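Kitchen and Household Setup for Reduced Hand Function
Compiled by Sheila Horrocks, occupational therapy department, Trillmont Rehabilitation Center
Last revised 30 June 2019

Scope

These notes cover kitchen and household tasks for adults with limited grip, stiffness or pain in the hands, most often from osteoarthritis of the thumb base or finger joints. They assume that a diagnosis has been made and that the reader is not in the first weeks after hand surgery. Readers wearing a splint should follow the wearing schedule given with it where it conflicts with anything below.

Sudden swelling, a hot joint, numbness that does not clear, or a finger that locks and will not straighten needs a medical appointment. Changes to the kitchen will not correct any of these.

General rules on load

Force at the fingertip is multiplied at the base of the thumb. A pinch that feels light at the tip of the thumb and index finger can load the lower joint several times over. Most of the adjustments on this page replace a pinch with a broader hold, or move the load to the palm, the forearm or the worktop.

Slide heavy items along the counter. Where lifting cannot be avoided, place one hand under the item and one at the side, elbows close to the body. A pan with a single long handle puts its weight at the end of a lever and twists the wrist; a two-handled pan of the same capacity is easier to control, though it takes up more room on the stove.

Pain that persists for more than 2 hours after a task indicates that the task was too long, too heavy or done in one stretch. Shorten it next time before changing the equipment.

Handles

Standard peelers and paring knives have narrow handles. Foam tubing of the type sold for pipe insulation can be cut to length and pushed over the handle. Choose a bore slightly smaller than the handle so that it grips. Tubing that rotates during use is worse than none and should be replaced or taped at both ends.

Foam absorbs water and food residue. Take it off for washing and let it dry completely before putting it back. For knives used on raw meat, buy a knife with a molded wide handle and leave foam out of it.

Right-angled knives, with the handle set above the blade, keep the wrist straight during slicing. They take some practice. Start on soft bread.

Jars and bottles

Vacuum-sealed lids are the item most often raised in clinic. Break the vacuum first. A lever-type opener hooked under the rim does this with very little force, and the lid can then be turned by hand or with a rubber mat.

An under-cabinet opener, a V-shaped metal strip screwed to the underside of a wall cabinet, holds the lid while both hands turn the jar. Mount it near the front edge and into solid material. Chipboard cabinet bottoms tend to let the screws go after a year or so; a strip of hardwood glued and screwed in place first gives the fixing something to bite on.

Do not strike lids on the edge of the counter. Glass chips at the thread and the chips go into the food.

Medicine bottles are a separate matter. A pharmacist can usually supply non-child-resistant caps on request, and these should be kept out of any household that children visit.

Cups and drinking

Cup choice depends on weight, outside diameter and surface. Weigh the cup filled. A heavy stoneware mug may exceed the weight of its contents, and a small handle that admits only 2 fingers puts the whole of it on those joints. A light tumbler held around the body spreads the load across the palm, and a tapered one is less likely to slip down through the hand. It is unsuitable for very hot drinks unless insulated.

Fill to two-thirds. Refilling is less work than controlling a full cup with a tremor or a weak grip.

Store cups in daily use between hip and shoulder height, in a single row. Stacked cups need one hand to steady the stack and a pinch to free the top one. 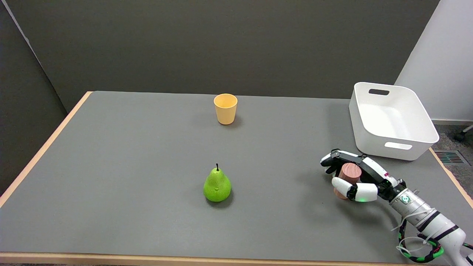

Cutting boards and fruit

A board that moves has to be held, and holding it costs grip. A damp dishcloth under the board is adequate. Silicone matting is better and can be washed with the dishes.

Boards with stainless steel spikes hold a potato, an apple or a pear while one hand peels it. Halve round fruit first where possible and lay it flat side down. Cover the spikes with a cork when the board is put away.

Firm fruit can be softened for a minute in the microwave before cutting if it is going to be cooked anyway. The same applies to winter squash, which should be pierced in several places first and left to stand afterward, as the inside stays hot for longer than the skin suggests.

Leave the skin on where the recipe allows it.

Taps, switches and plugs

Lever taps can be worked with the side of the hand or the forearm. If the existing taps are the cross-head type and sound, clip-on levers are available. Check the shape of the tap head before ordering, as most clip-ons are made for four-spoke heads only.

Plugs should be gripped by the body and never pulled by the cord. Plug pulls, a loop fitted around the plug, help where the outlet is at a convenient height. Where it is behind furniture, run a grounded, rated power strip to counter height and leave it plugged in. Keep it away from the sink. Heating appliances such as kettles, toasters and space heaters should stay on a wall outlet.

Laundry and cleaning

Wringing is the worst single action for the thumb base. Loop the cloth around the tap and twist both ends together with the palms, or press the water out against the side of the sink with a flat hand. Microfiber cloths hold less water after pressing than cotton ones.

Decant liquid detergent from large containers into a small pump bottle and label it. Someone else can do this once a month.

Use a mitt in place of a held sponge for wiping. For floors, a flat mop with a padded shaft is preferable to a string mop and bucket. If a bucket is needed, fill it on the floor with a jug and empty it the same way.

Heat and timing

Many people report the greatest stiffness in the first hour after waking. Washing dishes in warm water at that time is a reasonable warm-up. Leave chopping until later in the day.

Divide preparation for a main meal into two sessions with a rest between them. Sit for the longer one. The worktop should be at or slightly below elbow height when seated, which in most kitchens means a perching stool at the counter or an ordinary chair at the table.

Revision notes

The section on under-cabinet openers was rewritten in April after comments from Rimantas Pärn in the splinting workshop, who has refitted several that came down. The earlier advice to use longer screws has been withdrawn - they come through the cabinet floor.

The list of suppliers is now a separate sheet, available from the department desk. It covers foam tubing by bore size, clip-on tap levers and spike boards.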